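About us

Hello, and welcome to the Brullcombe Reading Circle, a society for anyone who likes old books and likes arguing over them even more. I'm the secretary, which means I write the newsletter, book the room and answer the emails (slowly, sorry!).

We started in the upstairs room of a bookshop in Protville Street, when a few of us discovered we'd all been trying to finish the same enormous Victorian novel on our own. We read it together over one long winter, a chapter or two a week, and by the spring we had a name, a tin for subscriptions and a fierce disagreement over the ending that is still going on now.

These days we have 163 members, though of course they don't all turn up at once. Most live within a bus ride of Brullcombe and the rest follow along by post and email. We meet monthly at 7.30 in the evening, except in August, and usually spend the first half on the set book and the second half on whatever people have brought along - letters, reviews from the time, a bad poem by a good novelist. I do love a bad poem by a good novelist.

Our journal is called Tadus and comes out twice a year, in June and December. It runs to 80 pages and takes essays, notes, reviews and the odd parody. You needn't be an academic to write for it, and most of our contributors aren't. If you have a theory on who really wrote the anonymous serial in your grandmother's bound magazines, please send it in.

Then there's the Todorova Lecture, our big evening of the year. We ask a speaker to talk on one neglected writer, and afterwards there's wine and a second-hand book table that I have never once left empty-handed. Last year's was on minor playwrights of the 1890s and the questions went on so long we missed the last bus.

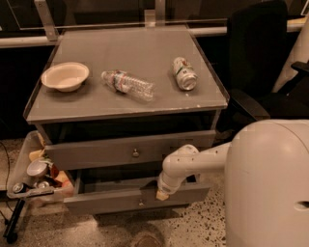

Tihomir Trajkovski wrote to us after that lecture to say he'd gone home and ordered 2 of the plays, that the first was dreadful and the second was the funniest thing he'd read in years, and could we please do a reading of it aloud? We could, and we're casting it now. There are 9 parts and I've already bagged the aunt.

Membership runs from January and includes both issues of Tadus. Guests are welcome at any ordinary meeting without joining, and it's fine if you haven't finished the book. Drop me a line first if you need the step-free entrance, as it's round the back and I'll come down and let you in.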